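Book swapping

14 shares | 6 comments

Book swapping is the habit of leaving a book you've finished somewhere public and taking another one home, with no money and no library card involved. I've been doing it for years (mostly paperbacks, they fit in a coat pocket!) and I still get a little thrill from a full shelf.

The swap I know best is at Nunbridge, in the old station waiting room. It opened one June with 200 books, nearly all crime, and by the next summer it had 900 and a second room.

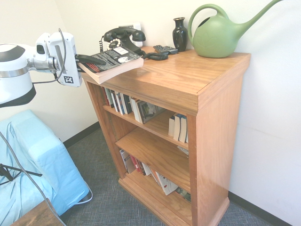
Skirnside does things differently. You bring one, you take one, and a stamp goes inside the front cover so you can see where a book has been. I once picked up a sea story with 6 stamps in it, two of them from Trinden, where the swap lives in the back of a bakery and everything smells of buns.

Condition matters less than you'd think. Creased spines are fine, missing last pages are not, and most swaps turn away old textbooks and anything damp. Cookery goes fastest in my experience, then thrillers – big hardback biographies can sit there all winter.

Share this | 300 likes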